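Tooling notes: the planner gets a memory

Rellura 5, our grasp planner, went into the simulator in January and promptly developed opinions about shadows. It treated a soft gray one on a white tabletop as an obstacle and planned a stately detour. Nidia Nina has since taught the perception node to check depth before panicking. The black object at the left end of the table remains a legitimate thing to avoid. 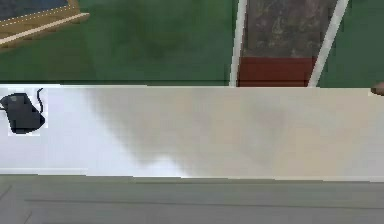
What changed in the Drinby scene loader

Objects now keep their IDs between resets, so the planner no longer greets the copper bowl as a stranger every time. We ran 134 resets overnight and 105 came back with every label intact. The rest are in the tracker under "creative differences." Shiny surfaces are still on the list, and the bowl's highlight is a good stress test for the segmenter.

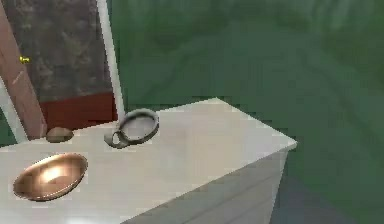

Do I have to rebuild my old scenes to use the new loader?

Run the convert script on the scene folder and it writes the IDs for you. Keep a backup, as the script has been known to rename things with great confidence.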